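The office birthday used to be a modest affair. Somebody bought a card, everybody wrote "Have a great one!" in it, and the person being honored pretended not to notice it going around in a folder marked INVOICES.

Then came the calendar. At Vikow, an insurance office with 261 employees, Jucélia Holanda inherited the birthday spreadsheet last December and found nearly five celebrations a week waiting in it.

"I was hired to process claims," she says. "I do that between candles." 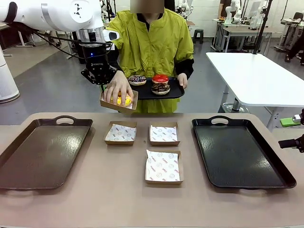

Doughnuts, boxed and on the tray: sprinkles to the left, red glaze to the right.

Cake, she explains, requires a knife, and a knife requires a person willing to decide how big a slice the regional manager gets. Doughnuts spare everyone that. They also spare everyone the singing, which tends to die out around the third line, when half the room discovers it doesn't know whether it's Jim or Tim. 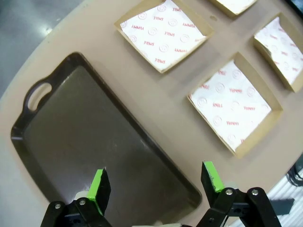
CIMCOMBE, Jul 7, 2026

Across town, Gilmar Amaral tried a bolder plan: one party a month, all names on one card. It lasted two months. A man in payroll, born on the 31st, complained that he was being celebrated four weeks early and felt rushed.

Amaral now gives people the afternoon off. Attendance at birthdays has fallen to zero, and he has never been so popular.

Holanda asked for the same policy in the spring. Her request is under review. She got a card, though.

More in Work Life
The Long Goodbye of the Reply-All
Who Keeps Moving the Thermostat?
Teodor Manole on Lunch at Your Desk
My 1,196 Unread Messages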